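Sim gripper setup: tomato hangs in the air after reset
Asked in Stakcombe Help, Simulation

Peiyu Su
I'm setting up a gripper cell in sim with a marble kitchen, and I can't get one object to behave. Every reset, the tomato just hangs there in front of the wall, nowhere near the fingers. Everything else lands fine. I've been at it since Wednesday and I'm on run 182 (yes, I kept going). Did I break the gripper setup or is it the tomato?

Justinas Strazds
Had this once. Reinstalled everything and it went away. Sorry, not much help I know!

Zdenka Janevski
I'd leave the gripper alone for now. My money's on the tomato's spawn settings – I had the same mess with a tomato in August, and it was two boxes I'd forgotten to tick. Open the object file and check that gravity is on and "fixed base" is off. Then look at the spawn height, because mine was typed in millimeters and the loader wanted meters, so 100 was a very long way up, ha.

After that, go through these in order:

1. Reset, let it run 100 steps, and pause with the wrist camera on. If your view still looks like mine did, fruit up to the left of the fingers and not touching them, the settings didn't load.
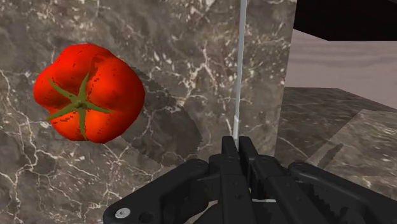

2. Clear the cached scene and load it again. Mine kept reading the old file.
3. Only then touch the gripper. Open and close it with nothing in reach and watch both linkages move.

Post your object file if it's still floating after that.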